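4. Setting up the shared label printer (Drellus 38)

Read section 3 first if the printer is still in its box. Power lead, roll holder and the grey USB cable should all be out on the desk by now.

4.1 Loading the roll

1. Switch off at the back. Not just the front button.
2. Press both side catches, lift the lid till it clicks.
3. Roll goes in with labels facing up, loose end towards you. Wrong way round = blank labels.
4. Slide the guides in until they touch the roll. Touch, not squeeze.
5. Pull a hand's width of labels out past the front edge and close the lid. Both sides must click.

Note: Tolano rolls fit without the spacer. Kramer rolls need it. Spacer is taped inside the lid of the box, please put it back there.

CAUTION: the strip under the lid is a cutter. Keep fingers and sleeves off it.

4.2 First test print

1. Switch on. Wait for the steady green light.
2. Hold the feed button until it beeps, then let go. One test label comes out.
3. Check the border is printed on all four sides. If the left side is missing, guides are too wide, go back to step 4 above.
4. Faded print: turn darkness up to 7. Still faded, try 9. Dont leave it on 9 all day, the head gets hot.

Stick the test label on the set-up sheet and initial it.
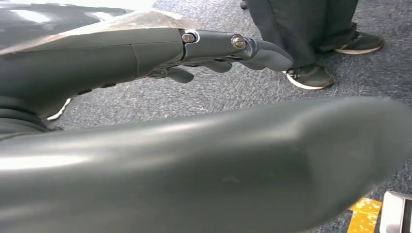
4.3 Connecting to the Vatville office computers

1. Plug in the USB cable only when the software asks for it. Too early and Windows picks the wrong driver.
2. Choose "Drellus 38" from the list, then label size "small address".
3. Printer name: LABELS-197. Exactly like that, capitals and hyphen, or the stock sheet wont find it.
4. Restart.

Note: if the printer shows up twice, delete the one marked "copy".

4.4 If it jams

Switch off, lid up, lift the roll out. Peel stuck labels off the roller by hand, slowly. No knives, no scissors. Sticky patches come off with the wipes in the side pocket, let it dry before you reload.

Jammed again straight after? Ask Wing-yan Poon. New rolls and wipes from Edeltraud Thiele.

Sheet last changed August 9, 2018.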